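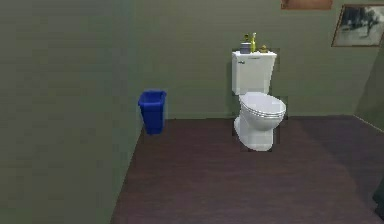

Rhys Nepia wants to know why his planner reports success while the spray bottle ends up inside the toilet tank, sunk to the nozzle. He has already reinstalled everything, twice, and would like it noted that he followed the instructions.

He did. The instructions were for a table. A bathroom is a different sort of place to plan in, and the bottle-to-wastebasket task finds every weak spot in a default Druker setup. What follows is the order I fix them in.

Step 1. Check what the planner thinks the room is

The renderer and the planner keep separate copies of the world. You look at the first and the arm obeys the second. Turn on the collision view before you touch any settings. In a fresh scene the toilet is usually a single box, running from the floor to somewhere vaguely near the flush lever. If the top of that box sits below the tank lid, the planner believes the gap is air, and it will put things there with a clear conscience.

Swap the single box for 3: tank, bowl, pedestal. Do not use the full mesh. I know it looks nicer.

Step 2. Hollow out the wastebasket

Same trouble, other direction. A bin loaded as a solid block has no inside, so every drop pose is a collision and the planner gives up after 3,000 samples with the message "no solution", a phrase it uses for everything from a blocked path to a spelling mistake. Build it from five thin slabs, four sides and a bottom, and leave the top open.

Step 3. Tell it about the small stuff

Whatever shares the tank lid with the bottle needs a shape too. Cylinders will do. Pad each one slightly, then check that the padding on the bottle's neighbours doesn't swallow the bottle. Mine did, and I spent an afternoon blaming the inverse kinematics, which had done nothing wrong for once.

Step 4. Attach the bottle after the grasp

Call attach when the fingers close, and detach when they open. Miss the first and the planner carries nothing, quite gracefully, while a tall bottle scrapes along behind it. Miss the second and the arm goes on avoiding corners on behalf of a bottle it has already thrown away.

Step 5. Fix the seed, then unfix it

Set the seed to 42 while you debug, so that the same plan fails the same way each time. Once it passes, take the seed out and run it again. Josefina Pereyra skipped this and had a planner that worked beautifully for one number.

If the bottle still sinks after all that, look at the units in your scene file. Rhys, yours are in centimetres.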